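Plinonen pan coating claim, anyone else had the letter?

kettle_lane
Got a letter in February from Arrieta, the solicitors, asking if I want to join the group claim against Plinonen over the non-stick coating. I used their pans for 23 years. Has anyone signed?
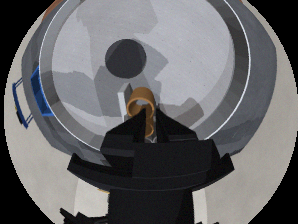
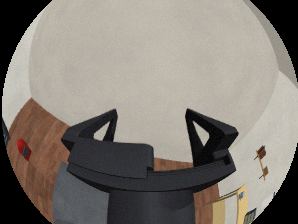 They want the form back with proof of purchase, and I threw my receipts out long ago.

marrowfat
Signed mine last month. You don't need receipts. I sent a bank statement and a letter from my sister and they took both.

D_Oakes
Read the fee page first. They keep 43 per cent if it settles. Kanitach are running the same sort of claim and take less.

marrowfat
Kanitach only act for people who worked at the Paler factory. They turned me down because I was just a customer.

D_Oakes
Fair enough, I didn't know that. 43 is still too much.

kettle_lane
Is there anything to pay if we lose?

marrowfat
Not on my form. There is insurance for it. Check yours says the same, page two.

tin_hat
Some 1000 people have joined and there is no hearing listed yet. I wouldn't expect much. My uncle's asbestos case took years and that had far better medical evidence.

marrowfat
Different kind of case. His employer had records.

tin_hat
So does Plinonen, and they will fight over every page.

kettle_lane
The letter gives me 60 days. I'll ring them about the insurance and ask what happens if I pull out later.

Last updated: February
Contact us | Copyright forum members | Back to top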